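La pince à main perd la souris quand on la tient debout, dérive de l'ouverture ?

Posté par bidouille_salinas, le jeudi 2 novembre 2023

Bonjour à tous ! Je me régale depuis juillet avec une pince à main Carkell (doigts blancs, patins magenta nervurés) pour enregistrer des gestes de rangement de bureau, et ça marche super bien... sauf avec une souris d'ordinateur. Je la saisis par les côtés, je la redresse, et au bout de quelques secondes elle glisse. Plus gênant : le journal indique une ouverture constante alors que les doigts se sont écartés ! Au départ j'ai 900 points sur le codeur, et toujours 900 quand la souris est par terre.

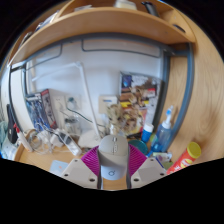
La prise en question, souris à la verticale entre les deux patins.

J'ai refait l'étalonnage, nettoyé les patins, changé de câble. Rien. Une idée ?

andov_fan

Essaie de serrer plus fort. Chez moi ça a suffi.

meca_du_dimanche

Ah, je connais cette panne, elle est passionnante ! Serrer plus fort ne réglera pas le codeur figé. Sur la mienne, l'aimant s'était décollé de l'axe : les doigts bougeaient, l'aimant restait sur place, et le logiciel ne voyait rien passer. Coupe l'alimentation avant d'ouvrir (le ressort de rappel pince vraiment, j'y ai laissé un bout d'ongle), puis fais tourner l'axe à la main en regardant l'aimant. S'il ne suit pas, une goutte de colle, une nuit de séchage et nouvel étalonnage à vide. La valeur doit changer de plus de 100 points entre fermé et grand ouvert.

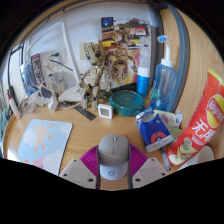 Pour la glissade elle-même, je regarderais les vis des supports de doigts. Quand elles prennent du jeu, le patin pivote et n'appuie plus que par un bord, et sur une coque lisse et bombée ça ne pardonne pas. Resserre-les en croix, sans forcer, c'est du plastique !

bidouille_salinas

C'était bien l'aimant, merci mille fois !! Recollé hier soir, je passe maintenant de 1 000 à 1 190 en ouvrant. Il me reste un petit glissement, je m'attaque aux vis ce week-end. Par contre, que faire des anciens enregistrements ? Je les jette tous ?

meca_du_dimanche

Garde ceux où la valeur bouge normalement, et mets de côté tous ceux où elle reste plate pendant que les doigts travaillent.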